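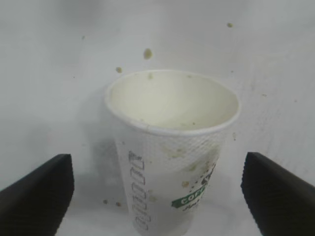
Minutes of the Trilgate Allotment Association, spring meeting, Apr 8, 2021

I've written these up from my own scribbles, so if you remember saying something cleverer than what's here, tell me and I'll put it in next time. I was still finding my pen when the first bit of business was done, which was agreeing the last minutes. They were agreed. One correction: the hedge along the Baluyot Road side is hawthorn and I'd put blackthorn. Sorry to the hedge.

Apologies came from both halves of plot 21 (poorly dog) and from the couple with the polytunnel, who sent a long note about the tap. I'll come to the tap.

Water

We spent far too long on this, as we do every spring. The bottom tap has been dripping since the frosts and the washer that was put in before Christmas hasn't cured it. The note from the polytunnel couple asked why we couldn't have a proper new tap, and quite a few people said hear hear. Our chair rang Rister, who did the pipework for us when the site was first laid out, and they'll send somebody to look at it. Until then please turn it off hard, and if you find it running when you arrive, turn it off hard again even if it wasn't you.

Hosepipes came up, naturally. The rule stays as it is: you can fill a butt or a can from the tap but you can't leave a hose running on your beds and wander off home for lunch. I put my hand up here and said I'd done exactly that last August and had felt bad about it ever since. I was forgiven, I think. Someone asked if a leaky hose on a timer counts as leaving it running. We went back and forth on that for ages and in the end it was put off to the next meeting, and whoever wants to argue for timers is to bring something in writing.

Two of us have offered spare water butts, both green, one with a lid. First come, first served, but you'll need a van or a very patient friend with a roof rack.

Rents

Rents stay at £34 for a full plot. There was a bit of a murmur, a happy one. Half plots are half that, as ever. Please pay by bank transfer if you possibly can and put your plot number on it. Last year I had a payment come through marked only "beans" and it took me weeks to find out whose beans they were!

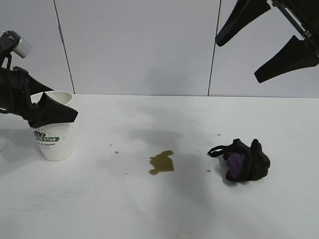 The waiting list

We have 4 plots coming free, and that's the most I can remember at one time. One is in lovely order and three are, let's say, resting. We talked over whether to split the big one by the gate into halves. I was in favour, having started on a half plot myself and found even that a shock to the knees. Others felt that once you split a plot you never get it back together again, and that the gate plot is the only one wide enough for fruit trees. The vote went for splitting it, though it was close, with the old plum to stay where it is and be shared by whoever takes the two halves. I can see trouble over the plums, but that's for another year.

I'll write to the people at the top of the list this week. If you know anybody who's on it and has moved, please let me know and save me the stamp.

The Gronau potatoes

This got the liveliest chat of the evening. You'll remember we're twinned, in a loose sort of way, with a garden club in Gronau, and they've posted us a box of seed potatoes each spring for years. This time the box hasn't turned up. They say it was sent, the post office says it has no idea, and there was a good deal of muttering about forms. We agreed that I'd write and thank them anyway, and ask if they'd like us to try sending our broad beans in the autumn as usual or leave it till things are simpler. If you saved any of last year's Gronau potatoes and they've sprouted nicely, several of us would be very glad of a few. I ate all mine.

Bonfires

No bonfires before the evening, and none at all when the wind is coming across from the Trilgate end, as it goes straight into people's washing. We've had a letter from one of the houses. It was a perfectly polite letter and I've answered it. A suggestion was made that we get a shredder to share and do away with fires altogether. People liked the idea and then somebody mentioned what shredders cost, and where it would live, and who'd unjam it. I've been asked to find out about hiring one for a weekend in the autumn, so I will. If you've used one you liked, do say.

The shed

The padlock is stiff, not broken. Please stop writing on the whiteboard that it's broken. Lift it a bit as you turn the key and it comes open every time, or it does for me. A squirt of oil is promised.

Inside, would people please take home anything that's theirs? There's a bag of cement gone solid, a deckchair without its cloth and a great many flowerpots, and I can hardly get to the mower. Whatever is left by the end of the month goes to the tip, and I've said I'll drive it. The mower itself has been serviced and is starting on the second pull, which made a couple of us clap.

Open afternoon

We'd like to hold one again in August if we're allowed to. Nothing grand: plants for sale, tea, the longest runner bean. The tea urn needs a new lead before it's used for anything. I'd love more entries for the children's sunflower, so if you've got grandchildren, get seeds into their hands now. I have plenty of seed to give away and it's in an old sweet tin just inside the shed door, past the flowerpots.

Anything else

A fox has been digging on the lower plots. Please don't use fish, blood and bone for a few weeks, as we reckon that's what it's after.

The person on the end plot would like it known that the rhubarb by the path is not communal.

Rats were mentioned. Cooked food mustn't go in the compost, and that includes bread.

We finished later than planned and I forgot to set the date of the next meeting, so I'll pin a note to the shed door once I've asked around.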